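Ticket 231: Arm stalls above the item when the target sits on a low box
Project: Horina (simulated tabletop picking)
Component: Prukska motion planner, Nendetti scene loader
Status: Fix in review
Priority: Medium

Summary

Since the February merge, the simulated arm plans a lovely approach, comes down towards the item, then stops short and reports "goal in collision". Same item placed straight on the tabletop: no trouble at all. I've been chasing this one for a while and I think we finally have it, and it's a really fun one!

Steps to reproduce

Load the tray-and-box layout in Sinaga with the default seed. Ask for a top-down grasp on the item on the box. Leave the clutter set to "full". It failed in 17 runs out of 17 on my machine, and on the build server too, so please don't blame my graphics card.

Log

09:40 First guess was the gripper padding. Dropped it from 5 mm to 2 mm. Same stop, same error, though the fingers did get a touch lower before giving up.

10:15 Took all the background furniture out of the collision world. No change. Planning got much quicker, so I'd like to raise that separately.

11:05 Switched on the viewport and held the sim at the last valid waypoint, gripper over the box corner and close to the item. 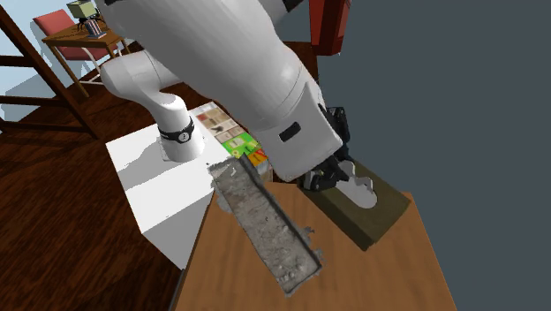 Sinaga viewport, simulation held at the last valid waypoint. Collision shapes not drawn.

11:20 Nothing looks wrong in the render, so I dumped the planner's own copy of the world. Look at this:

[prukska] shape tray_01: convex hull
[prukska] shape box_01: primitive
[prukska] goal state invalid: finger_lower vs tray_01

The tray! The fingers are over the box and the planner says they're hitting the tray.

11:50 The tray mesh is a rough scan with ragged bits along its edges. The Nendetti loader used to break it into small pieces. After the merge it wraps the whole lot in one convex hull, stray bits included, and the hull bulges out over the near corner of the box. The planner was being perfectly sensible about a tray far fatter than the one we draw.

13:30 Put the old decomposition step back for anything flagged as scanned. Goal state valid, first plan found, gripper closes on the item. I may have cheered.

14:10 Ran the regression set. All green except the drawer test, which was already red before I touched anything.

Still to do

Cache the decomposed meshes, as loading is noticeably slower without it.
Add a loader warning when a hull is much larger than its source mesh.
Draw collision shapes in the viewport by default in debug builds. I would have spotted this before lunch.

Workaround until the fix lands

Set hull_mode to "pieces" for tray_01 in your local Horina config and restart the planner. Reloading the layout on its own won't pick it up, the old hull stays in memory.

If anyone has other scanned props that make the arm stop early, please attach the planner dump here. I'd love to see them!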